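The Case for Keeping the Departmental Archive Open

The proposal now before the Faculty of Humanities at Provstead would close the history reading room to undergraduates and transfer its holdings to off-site storage. The Eklund Collection, which contains 497 boxes of correspondence, parish returns and shipping records, would remain available by written request. Supporters of the measure describe this as a change of location. In my view it would change how history is taught at this university.

Students who order a box in advance must already know what they want from it. Most second-year students do not. They learn by opening a folder that looks dull and finding a letter filed in the wrong decade. Ivar Lundgren, who taught the research methods course for 26 years, required every student to spend each Thursday morning in the reading room without an assigned question. Several of the dissertations he supervised began in that way, including two that were later published.
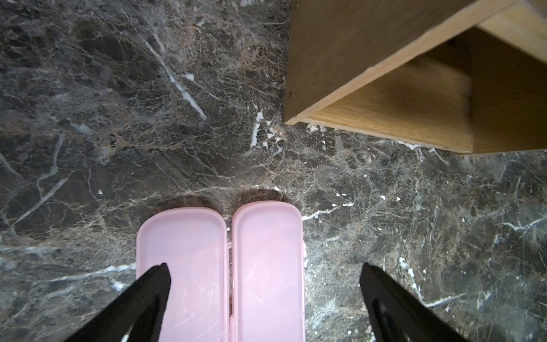

The financial argument deserves a fair hearing. Storage at the Womico facility is cheaper per shelf than space on campus, and the faculty must find savings before the January budget round. Yet the estimate submitted to the board leaves out retrieval fees and the staff hours needed to process requests. My colleague Yiğit Yalçınkaya has asked for these figures on two occasions. They should be published before any vote is taken.

A compromise is available. The Zaltodton papers and other material that is seldom consulted could be moved, while the 25 most heavily used series stay where they are. Opening hours could be reduced to six a day during term. Such an arrangement would release much of the space requested and preserve direct access for those who are still learning to use a source.

I urge members of the faculty board to return the proposal for revision.

Contact the Editor | Copyright Provstead Faculty Review | Back to top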